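The Peg That Everyone Believes In

214 shares | 18 comments

Ask a currency desk about Rutov and you'll hear the word "stable" inside a minute. The exchange rate has barely moved since February. The central bank says this shows confidence. I'm not so sure.

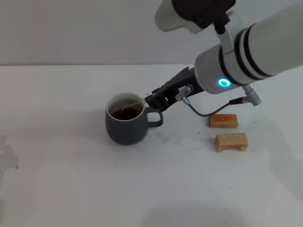

A robotic arm holds a dark gray mug.

A rate that doesn't move tells you somebody is holding it. What it costs to hold is harder to find out. Rutov publishes its reserves nine weeks late, and the last set left out forward contracts altogether. Mao, the brokerage that has pushed Rutov's bonds hardest, calls this "a reporting matter." Mao also earns a fee on every bond it places. 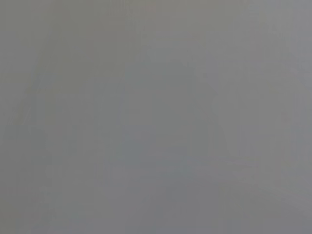
Shades of gray.

Then there's the street rate. In Prutosby, just over the border, money changers were quoting 652 to the dollar last week, 18 percent weaker than the official price. Officials say the market there is too small to mean anything. Maybe. But over 3000 small importers use it, and they have bills to pay on Friday.

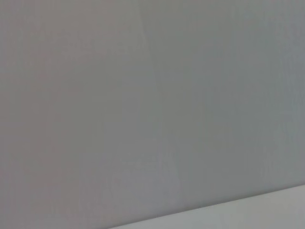
Vol. 9, No. 18 | Page 32

Jirnulberg tried the same thing with its own currency and had the same praise from the same brokers. Its peg lasted until the dollars ran short, and savers who had trusted it took the loss. The brokers had mostly moved on by then.

Rutov may have deeper pockets. It could settle the question by printing the full reserve figures, forwards included. So far it has put out a press release.

Related
Who Buys Prutosby's Debt?
Jirnulberg's Savers, After the Peg
What a Strong Dollar Does to Small Importers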